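Workshop > Tips > Robots and Teaching

Collecting Good Demonstrations When the Job Is Taking a Computer Apart

2026-03-12
By Ylva Forsberg

A few people wrote in after my piece on sorting screws and asked how we go about recording examples for the arms at Bakke, the little shop where I spend most of my working hours. So I've pulled my notes together. They're about old desktop PCs, but most of it would carry over to toasters or radios or whatever you've got on the bench.

Start with the bench. Clear off everything you won't touch in that session, and do it before you power up the arms. I used to leave a mug and a roll of tape in the corner and tell myself they were out of the way. They were out of MY way. Then we trained on 24 of those recordings and the arm got nervous and slow as soon as the mug was gone. Now stuff goes on a shelf behind me.

Lay the computer flat with the open side up. You get gravity on your side that way, and a part you let go of stays more or less where it was. Standing a case upright looks tidier, but you'll spend the whole session chasing it across the table while the gripper pushes.

Pick one job and name it before you press record. "Take out the memory" is a job. "Take apart the PC" is a whole afternoon, and the learning system has a hard time with afternoons! We write the name on a sticky note next to the keyboard, so whoever sits down after lunch uses the same words. Siv Nyberg called one task "RAM out" and I called it "remove memory," and we had two folders of the same thing for weeks before either of us noticed.

Always decide where the removed parts will go, too. Pick a spot beside the case, close enough that the arm doesn't need to stretch, and then move it a hand's width this way or that between takes. If you drop the part in exactly the same place every time, the arm learns the place and doesn't pay much attention to the part.
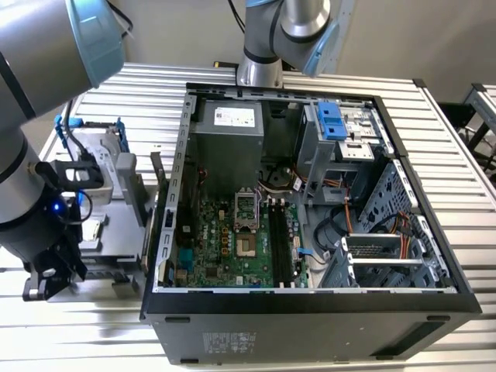 The order you work in matters more than I expected. Go for whatever is on top and blocking your reach, then the things with levers and clips, then the fiddly plugs. Cables I save for last if I can get away with it — they flop around, they never flop the same way twice, and one bad cable grab can spoil a take that was going beautifully.

For anything with a clip or a latch, slow way down. Come in from straight above, stop just short, look, then close the gripper. That little stop feels silly when you're the one doing it (your own hands would never bother), but it puts a clean moment in the recording where the fingers are lined up and nothing is moving yet. Our success rate on release tabs got a lot better once we all started doing it.

Keep your mistakes, or at least some of them. If I miss a tab, back off, and get it on the second try, that take stays in. The arm is going to miss too and it needs to have seen somebody recover. What I throw out is the stuff where I reached in with my own hand to fix things, or where I sat there thinking for ages with the arm hanging in midair. Cut those without feeling bad about it.

Swap who's driving. I'm left-handed and impatient, and Stellan Lie moves like he's defusing something, and the mix of the two of us works better than either one alone. We change over every 31 takes. Why 31? It's how many lines fit on our log sheet.

Which brings me to the log. Mine has the task, the machine, who drove, and one column for anything odd. "Stiff latch." "Sun on table." "Sneezed." You'll be so glad of that column later, when one batch behaves strangely and you're trying to figure out what was different. We keep ours on paper and type it into Jurnley at the end of the day, and yes, I've been told many times that this is backward.

Change the computer often. We did 174 takes on one case early on and were very pleased with ourselves, and then somebody set down a different model with the latches on the other side and the arms just hovered there. These days no single machine gets more than five takes in a row.

And rest your wrists! Driving two arms at once is tiring in a way you don't feel until you try to open a jar at dinner. I get up between batches, sweep the dust off the table, and check that the grippers still open all the way. Old PCs shed an amazing amount of fluff, and it ends up in everything.

I'll write up the putting-back-together side in April, if I get enough memory sticks seated straight to have anything worth telling you.

Comments

Leif Engebretsen
Do you discharge the power supplies first or just leave them unplugged? We let ours sit overnight and I've never been sure it's long enough.

Ylva Forsberg
Unplugged well ahead of time, and we never open the supply itself. It comes out as one closed box or it stays in.

Ulla Skjelbred
The naming thing!! We have "unclip," "unlatch" and "release" in our set and I'm pretty sure they're all the same movement. Guess what I'm doing tomorrow.

Stellan Lie
For the record, I drive at a perfectly normal speed.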